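In Defense of the Bad Creature Feature

04/02/2025
Shares 100 | Comments 2

I watched Drerkness again last night, which makes it the fourth or fifth time, and I want to talk about it because every time I bring it up at a party people look at me like I've confessed to eating dirt.

If you haven't seen it (and you haven't), Drerkness is a swamp monster movie that came out in 2000 and went straight to the bottom shelf of the video store. The monster lives under a cannery in a town called Musstead. It has a rubber neck that doesn't quite meet the rubber shoulders, so whenever it turns its head you get a nice long look at somebody's T-shirt. The sheriff has three different mustaches. There's a scene in a rowboat where the water is a blue tarp, and I mean you can see the grommets!

I love it. I don't love it "ironically," either, and that's the thing I want to get into, because I'm so tired of that word. The way most folks watch these movies now is with a group and a running contest over who can say the funniest thing on top of it. I've done that and had fun, sure. But after a while I noticed I couldn't tell you what happened in any of the movies. I could only tell you what we said.

So a couple of years ago I started watching them alone, lights off, phone in the other room. And boy, does that change things. The tarp scene is still silly, but the woman in the rowboat is acting her heart out. She's scared! She believes in that tarp more than I've believed in anything all week. With six people yelling over her you'd miss it completely.

My other exhibit is Trakis, the one about the space spider. Everybody picks on the spider, and fine, it has seven legs in most shots and it moves like a shopping cart. But the first twenty minutes are just two brothers fixing a radio and not talking about their dad, and I'd put that up against plenty of movies that win things. Then the spider rolls in and the whole thing falls to pieces, and I sort of love that too. Somebody wanted to make a sad little movie about brothers, and somebody else had already paid for a spider.
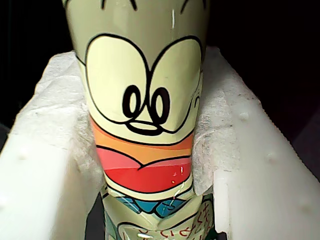 Big eyes sell. Every cartoon character knows it.

Now compare that with what we get these days. I sat through Rafferty in September, the big werewolf one, and it looked wonderful. Every hair on that wolf was perfect. I came home and my sister asked me how it was and I said "good," and then I stood there in the kitchen trying to come up with a second word. I still don't have one. The wolf jumps off a bridge, I think? There was definitely a bridge.

I know the argument against me. A friend of mine makes it every time, usually with his mouth full. He says I'm grading on a curve, that if a movie sets out to scare you and you end up looking at a T-shirt, it failed, and being fond of it is just being nice. Maybe so. He's right that most cheap monster movies are plain dull. I've seen plenty where people walk down a hallway for an hour and then it's over, and I'm not going to bat for those. Musstead 2, the sequel, is nothing but hallway. They didn't even bring back the cannery.

But I don't watch movies with a scorecard. What I want is to feel like a person was in the room making decisions, even goofy ones. Who looked at that sheriff's third mustache and said yep, roll it? I think about that person a lot more than I think about whoever combed the wolf.

It bugs me, too, how hard these are to find now. My copy of Drerkness is a tape I bought out of a cardboard box at a yard sale, and there's a stretch near the end where somebody recorded a bit of a weather report over the monster. I have no idea how he gets from the cannery to the church. He's in the cannery, then there's a cold front coming in, then he's in the church and the organ's on fire. If anybody has a clean copy, I'd honestly trade you my good toaster for it.

Trakis is a bit easier to track down if you don't mind a muddy picture. Start there. Watch it by yourself, all the way through, and count the legs later.

Share this post
2 comments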